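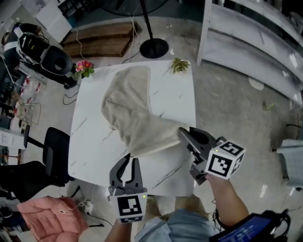
1. 들어가며

자부니코(Zavunico) 소수력 발전소의 취수구 스크린 막힘을 수위 기록으로 미리 알아차릴 수 있을까? 우리 조가 한 학기 내내 붙들고 있었던 질문은 이것 하나입니다. 처음 주제를 정할 때는 훨씬 거창한 이야기가 오갔습니다. 댐 전체를 화면 속에 그대로 옮겨 보자는 의견도 있었고, 강수량 예보를 받아 발전량을 맞혀 보자는 의견도 있었습니다(둘 다 제가 낸 의견이라 조금 부끄럽습니다). 그런데 지도를 맡아 주신 미렐라 베제라(Mirela Bezerra) 교수님께서 발전소에 먼저 가서 운전하시는 분이 무엇 때문에 밤잠을 설치는지 여쭤보고 오라고 하셨고, 그 말씀을 듣고 찾아간 날 주제가 바뀌었습니다.

발전소에서 우리를 맞아 주신 분은 운전원 헤르바시오 가리도(Gervasio Garrido) 선생님입니다. 커피를 한 잔씩 따라 주시고는 터빈도 발전기도 아닌 취수구로 먼저 데려가셨습니다. 가을이면 상류의 숲에서 떨어진 잎이 물살을 타고 내려와 철제 스크린에 달라붙고, 그 위에 잔가지가 걸리고, 그 위에 다시 잎이 붙는다고 합니다. 그렇게 한 겹 한 겹 쌓이면 수압관으로 들어가는 물이 줄고, 출력이 슬금슬금 내려가다가 어느 순간 보호 장치가 기계를 세웁니다. 세워진 뒤에야 전화가 울리고, 그 전화는 꼭 새벽에 온다고 하셨습니다.

이 보고서에는 그 새벽 전화를 조금이라도 줄여 보려고 우리가 무엇을 설치했고, 어떤 기록을 모았고, 어디서 잘못 짚었는지를 적었습니다. 읽는 분이 발전소를 잘 모르셔도 따라오실 수 있도록 풀어 쓰다 보니 글이 길어졌습니다. 양해를 부탁드립니다.

2. 조원과 역할

그라시엘라 아라베나(Graciela Aravena)는 센서와 배선, 그리고 현장 설치를 맡았습니다. 손이 빠르고 꼼꼼해서 나중에 배선을 다시 뜯어야 했을 때도 어느 선이 어디로 가는지 공책만 펴면 바로 알 수 있었습니다.

델리아 파이네말(Delia Painemal)은 기록 저장과 화면 제작을 맡았습니다. 이 보고서의 6장은 델리아가 쓴 초고를 제가 다듬은 것입니다.

저 마엘 모랭(Maëlle Morin)은 자료 분석과 경보 규칙, 그리고 글쓰기를 맡았습니다. 맡은 일의 경계가 그렇게 또렷하지는 않아서, 설치하는 날에는 셋이 모두 장화를 신었고 분석이 막힌 날에는 셋이 한 화면을 들여다보았습니다.

3. 발전소와 취수구

자부니코 발전소는 정격 출력 300 kW의 수로식 소수력 발전소입니다. 큰 저수지를 두지 않고 낮은 보로 물을 모아 옆으로 돌린 뒤, 수로와 수압관을 거쳐 터빈으로 보냅니다. 저수지가 없으니 물을 쟁여 둘 수 없고, 강이 주는 만큼만 쓸 수 있습니다. 그래서 들어오는 길목이 막히면 막힌 만큼 곧바로 손해가 됩니다.

스크린은 수로 입구에 비스듬히 세워진 철제 살입니다. 물은 살 사이로 지나가고 떠내려온 것들은 걸립니다. 큰 발전소에는 걸린 것을 자동으로 긁어 올리는 제진기가 있지만, 자부니코에서는 사람이 긴 갈퀴로 긁어 올립니다. 저희도 한 번씩 해 보았는데, 젖은 낙엽 뭉치가 그렇게 무거운 줄은 몰랐습니다. 그라시엘라는 갈퀴를 물에 빠뜨릴 뻔했고, 저는 두 번 긁고 나서 다음 날까지 어깨가 아팠습니다.

가리도 선생님은 평소 아침과 저녁에 한 번씩 스크린을 긁으십니다. 바람이 많이 분 날은 더 자주 나가시는데, 언제 나가야 하는지는 오랜 경험으로 판단하십니다. 물 내려가는 소리가 달라진다고 하셔서 우리도 한참 귀를 기울였지만 도무지 구별할 수 없었습니다. 이번 과제는 어떻게 보면 그 귀를 흉내 내는 일이었습니다.

4. 왜 수위차인가

스크린이 깨끗하면 앞뒤의 수위가 거의 같습니다. 막히기 시작하면 앞쪽 물은 조금 올라가고 뒤쪽 물은 내려가서 둘 사이에 차이가 벌어집니다. 이 차이를 이 글에서는 수위차라고 부르겠습니다. 큰 발전소에서는 오래전부터 쓰던 방법이고, 우리가 새로 생각해 낸 것은 없습니다. 다만 작은 발전소에는 이런 장치가 아예 없는 곳이 많고, 있더라도 정해 둔 값을 넘으면 울리는 것이 전부인 경우가 많다고 들었습니다.

출력만 보면 되지 않느냐는 질문을 중간 발표 때 받았습니다. 좋은 질문이었고, 우리도 처음에는 그렇게 생각했습니다. 그런데 출력은 강의 유량이 줄어도 내려가고, 운전원이 수문을 조절해도 내려가고, 스크린이 막혀도 내려갑니다. 내려간 이유를 출력만으로는 가릴 수 없습니다. 게다가 이 발전소의 제어기는 뒤쪽 수위를 보면서 터빈으로 들어가는 물의 양을 조절하기 때문에, 막힘이 시작되고 나서 출력에 티가 날 때까지 시간이 걸립니다. 수위차는 그보다 먼저 움직입니다.

물론 수위차에도 약점이 있습니다. 스크린이 깨끗해도 지나가는 물이 많으면 수위차가 조금 커집니다. 비가 온 뒤에 경보가 헛울리는 것도 대부분 이 때문입니다. 그래서 우리는 수위차와 출력을 함께 기록해 두고, 물이 많이 지나가서 벌어진 차이와 살이 막혀서 벌어진 차이를 나누어 보기로 했습니다.

5. 설치

수위계는 압력식을 골랐습니다. 초음파식이 물에 닿지 않아 관리하기는 더 편하지만, 취수구 위에 안개가 자주 끼고 거미가 집을 짓는다는 가리도 선생님 말씀에 마음을 바꾸었습니다. 거미 이야기는 농담인 줄 알았는데, 예전에 달아 두었던 감지기의 껍데기를 열어 보여 주셔서 모두 조용해졌습니다.

수위계 두 개를 스크린 앞과 뒤에 하나씩, 구멍 뚫은 관 속에 넣어 벽에 고정했습니다. 관은 물결을 가라앉히는 역할을 합니다. 첫 설치 때는 앞쪽 관의 구멍을 너무 작게 뚫었습니다. 가는 모래가 들어가 구멍이 반쯤 메워졌고, 그 바람에 앞쪽 수위가 실제보다 한참 늦게 따라왔습니다. 그래프만 보면 강물이 굉장히 점잖게 움직이는 것처럼 보여서 저는 오히려 자료가 깨끗하다고 좋아했습니다. 이상하다는 것을 알아챈 사람은 델리아였습니다. 갈퀴질을 한 직후에는 수위차가 뚝 떨어져야 하는데 비탈처럼 느리게 내려왔던 것입니다. 결국 관을 꺼내 구멍을 넓히고 아래쪽에 모래가 빠질 틈을 냈습니다.

기록 장치와 통신 모듈은 학교 근처의 부스토스(Bustos)라는 작은 계측기 상회에서 빌렸습니다. 학생 과제라고 하니 보관함까지 얹어 주셨는데, 그 보관함이 이번 과제에서 가장 튼튼한 부품이었습니다. 측정 간격은 10분으로 정했습니다. 더 촘촘하게 재고 싶은 욕심도 있었지만 취수구에는 전원이 없어 배터리로 버텨야 했고, 낙엽이 쌓이는 속도를 생각하면 이 정도로 충분하다고 보았습니다.

전선을 벽을 따라 내리는 데 오후가 다 갔습니다. 그라시엘라가 고정 고리를 박고 제가 선을 넘겨주었는데, 마지막 고리를 박고 나서야 선이 손바닥 하나만큼 짧다는 것을 알았습니다. 재는 사람과 자르는 사람이 서로 다른 끝에서부터 쟀기 때문입니다. 그 뒤로 우리 조에는 자르기 전에 소리 내어 길이를 읽는다는 규칙이 생겼고, 학기가 끝날 때까지 아무도 어기지 않았습니다.

6. 기록을 모으고 보여 주기

모은 값은 통신 모듈을 거쳐 학교 연구실의 컴퓨터에 쌓았습니다. 델리아는 처음부터 가리도 선생님이 직접 쓰실 화면이라는 점을 가장 중요하게 여겼습니다. 우리가 보기 좋은 화면에는 그래프가 여럿 들어갔고, 선생님이 보시기 좋은 화면에는 숫자 하나와 색깔 하나가 들어갔습니다. 첫 시안을 들고 갔을 때 선생님은 안경을 올렸다 내렸다 하시더니 그래서 나가야 하느냐 말아야 하느냐고 물으셨습니다. 델리아는 돌아오는 버스 안에서 화면을 거의 다 지웠습니다.

완성된 화면에는 지금의 수위차가 큰 글씨로 나오고, 배경은 평소에 흰색이다가 주의가 필요하면 노란색, 나가 보셔야 할 때는 붉은색이 됩니다. 지난 하루의 그래프는 숫자를 눌러야 나타납니다. 경보는 문자로도 갑니다. 인터넷보다 문자가 잘 터지는 골짜기라서 이 부분은 꼭 넣어 달라는 부탁을 받았습니다.

갈퀴질을 한 시각은 자동으로 알 수가 없어 선생님께 공책에 적어 달라고 부탁드렸습니다. 번거로운 일인데도 거의 빠짐없이 적어 주셨고, 때로는 부탁드리지 않은 것까지 적혀 있었습니다. 바람이 어느 쪽에서 불었는지, 걸린 것이 버드나무 잎인지 수초인지 같은 것들입니다. 분석할 때 이 덧붙인 말들이 얼마나 도움이 되었는지 모릅니다. 수초가 걸린 날은 수위차가 계단처럼 올라가고, 잎이 걸린 날은 완만하게 휘어 올라간다는 것도 공책을 옆에 놓고 그래프를 보다가 알게 되었습니다.

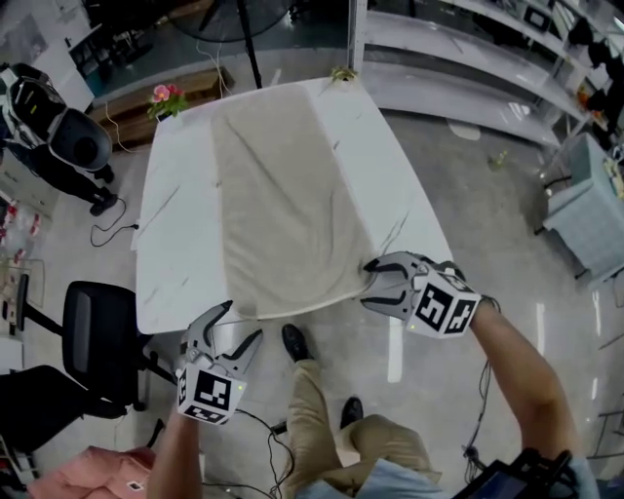 공책의 글씨를 옮겨 적는 일은 셋이 돌아가면서 했습니다. 시각을 적을 때 저녁 여섯 시와 아침 여섯 시가 가끔 헷갈려서, 수위차가 갑자기 떨어진 시점과 맞추어 보고 그래도 모르겠으면 전화를 드렸습니다. 전화는 점심 무렵에만 하기로 정해 두었습니다. 새벽 전화를 줄이겠다는 과제를 하면서 우리가 전화를 늘리면 곤란하니까요.

빠진 값도 있었습니다. 비가 심하게 온 밤에는 통신이 끊겨 자료가 들어오지 않았는데, 기록 장치 안에는 값이 남아 있어서 다음에 현장에 갔을 때 옮겨 와 채워 넣었습니다. 채울 수 없었던 구간은 억지로 잇지 않고 빈칸으로 두었습니다. 앞쪽 관의 구멍을 넓히기 전의 자료도 분석에서 뺐습니다. 아까웠지만 잘못 잰 값이 섞이면 나중에 더 고생한다는 베제라 교수님의 말씀을 따랐습니다. 이렇게 해서 분석에 쓴 자료는 8주 분량입니다.

7. 경보 규칙

규칙은 두 가지를 만들어 비교했습니다.

첫째 규칙은 가장 단순한 것으로, 수위차가 20 cm를 넘으면 경보를 보냅니다. 이 값은 가리도 선생님이 눈으로 보시고 이쯤이면 긁어야 한다고 하신 때의 수위차를 여러 번 읽어서 정했습니다. 누구나 이해할 수 있고 고장 날 구석도 별로 없습니다.

둘째 규칙은 수위차의 크기와 함께 올라가는 빠르기를 봅니다. 같은 수위차라도 천천히 오르는 중이면 아침까지 기다려도 되고, 빠르게 오르는 중이면 지금 나가는 편이 낫습니다. 최근 몇 번의 측정값으로 기울기를 구하고, 그대로 올라간다면 언제 기준값에 닿을지를 계산해서 잠자리에 들기 전에 미리 알려 줍니다. 여기에 출력 보정을 더했습니다. 스크린을 막 긁고 난 뒤의 자료만 모아 출력에 따른 깨끗한 상태의 수위차를 구해 두고, 측정값에서 그만큼을 빼는 방식입니다.

보정 곡선은 처음에 욕심을 부려 구불구불한 식으로 맞추었다가, 출력이 낮은 쪽에서 엉뚱한 값이 나와 곧은 선으로 바꾸었습니다. 점 몇 개에 홀려 복잡한 식을 쓴 것은 전적으로 제 탓입니다. 곧은 선으로도 쓰는 범위 안에서는 부족함이 없었습니다.

8. 결과

첫째 규칙은 낙엽이 많은 날에는 대체로 잘 맞았습니다. 운전원이 나가 보면 정말로 막혀 있었다는 뜻입니다. 그러나 비가 온 뒤에는 헛걸음을 시키는 일이 잦았습니다. 가리도 선생님의 공책에는 그런 날마다 "깨끗함"이라는 짧은 말이 적혀 있는데, 글씨가 점점 커지는 것을 보고 마음이 무거웠습니다.

둘째 규칙은 비 온 뒤의 헛경보를 눈에 띄게 줄였습니다. 출력 보정 덕분입니다. 잠들기 전에 보내는 예고도 잎이 꾸준히 내려오는 날에는 쓸 만했습니다. 선생님은 저녁에 예고를 받고 한 번 더 긁어 두신 날이 있었고, 그런 날 밤에는 기계가 서지 않았습니다. 다만 긁지 않았더라면 섰을지 어떨지는 우리도 알 수 없습니다. 같은 밤을 두 번 살아 볼 수는 없으니, 이것을 효과라고 크게 적지는 않겠습니다.

둘째 규칙이 완전히 놓친 경우도 있습니다. 커다란 가지 하나가 한밤중에 내려와 스크린에 가로로 걸렸고, 그 뒤로 떠내려오는 것이 모두 거기에 붙었습니다. 수위차는 예고할 겨를도 없이 올라갔습니다. 경보는 갔지만 예고는 없었고, 선생님은 또 새벽에 나가셔야 했습니다. 앞서 올라가던 기울기로 뒤를 내다보는 방법이라 갑자기 벌어지는 일에는 힘을 쓰지 못합니다.

수초가 걸릴 때의 계단 모양도 골칫거리였습니다. 한 계단 올라서는 순간만 보면 기울기가 아주 가파르게 나와서 곧 넘칠 것처럼 예고가 나갔다가, 다음 측정에서 평평해지면 예고가 취소되었습니다. 델리아가 예고를 보내기 전에 한 번 더 재고 확인하도록 고친 뒤로는 문자가 오락가락하는 일이 줄었습니다. 대신 그만큼 늦어지는 셈인데, 선생님은 늦더라도 한 번만 오는 쪽이 좋다고 하셨습니다.

9. 다른 발전소에서도 쓸 수 있을까

중간 발표가 끝난 뒤 스케데트베리(Skedetberg) 발전소의 기록을 받아 볼 기회가 있었습니다. 베제라 교수님이 예전에 함께 일하신 분을 통해 주선해 주신 것입니다. 그쪽은 겨울에 얼음이 문제라고 합니다. 물속에서 생긴 잔얼음이 살에 엉겨 붙는데, 낙엽과 달리 스크린 전체가 한꺼번에 막힙니다. 우리 규칙을 그대로 넣어 보았더니 예고가 나올 때는 이미 늦어 있었습니다. 얼음을 다루려면 수온과 기온을 함께 보아야 할 것 같고, 이번 학기에는 거기까지 손대지 못했습니다.

드레벤우드(Drevenwood)의 작은 발전소는 사정이 자부니코와 비슷합니다. 숲이 가깝고 사람이 갈퀴로 긁습니다. 다만 그곳에는 출력이 자동으로 기록되지 않아 보정을 할 수 없었고, 첫째 규칙만 적용해 볼 수 있었습니다. 기준값도 스크린 살의 간격과 기울기에 따라 달라지므로 우리가 정한 값을 그대로 가져가면 안 됩니다. 새로 쓰려는 곳이 있다면 우선 운전하시는 분과 며칠 동안 함께 스크린을 긁으면서 그때그때의 수위차를 적어 보시기를 권합니다. 기준값도 얻을 수 있고, 어깨가 아픈 이유도 알 수 있습니다.

10. 아쉬운 점

기록한 기간이 가을에 몰려 있습니다. 눈이 녹는 봄에는 물이 훨씬 많고 떠내려오는 것도 다르다고 합니다. 보정선이 그때도 맞을지는 재어 보아야 알 수 있습니다.

수위계의 영점도 학기 동안 조금씩 움직였습니다. 두 개가 똑같이 움직였다면 차이에는 영향이 없었겠지만 그렇지 않았습니다. 현장에 갈 때마다 막대자로 재어 맞추었는데, 오래 쓰려면 자동으로 확인할 방법이 필요합니다. 그라시엘라는 물을 막고 쉬는 점검 시간에 두 값을 서로 맞추자는 안을 냈고, 시험해 볼 날을 잡기 전에 학기가 끝났습니다.

배터리는 생각보다 오래 갔습니다. 다만 날이 추워지면서 전압이 눈에 띄게 내려가서, 겨울을 나려면 작은 태양광 판을 달거나 보관함 안쪽에 단열재를 대야 할 것 같습니다. 골짜기라 해가 짧아서 판을 어디에 달지도 따져 보아야 합니다.

마지막으로, 경보를 받은 분이 실제로 어떻게 움직이셨는지를 우리는 공책으로만 알고 있습니다. 문자를 보고도 창밖을 한 번 내다보고 괜찮다고 판단하신 적이 있을 텐데, 그런 판단이야말로 우리가 배워야 할 부분이었습니다. 다음에 하는 조가 있다면 공책에 "나가지 않음"이라는 칸을 처음부터 만들어 두면 좋겠습니다.

11. 감사의 말씀

장화를 빌려주시고 커피를 끓여 주시고 공책을 채워 주신 헤르바시오 가리도 선생님께 가장 먼저 감사드립니다. 방향을 잃을 때마다 현장에 다시 다녀오라고 하신 미렐라 베제라 교수님, 보관함을 돌려받으시면서 한 대 더 필요하지 않으냐고 물어봐 주신 부스토스 사장님께도 감사드립니다.

수위계 두 개는 발전소의 허락을 받아 취수구에 그대로 두었습니다. 기록과 공책 사본은 연구실 책장에 있으니, 이어서 해 보고 싶은 분은 델리아나 저에게 말씀해 주시면 꺼내 드리겠습니다.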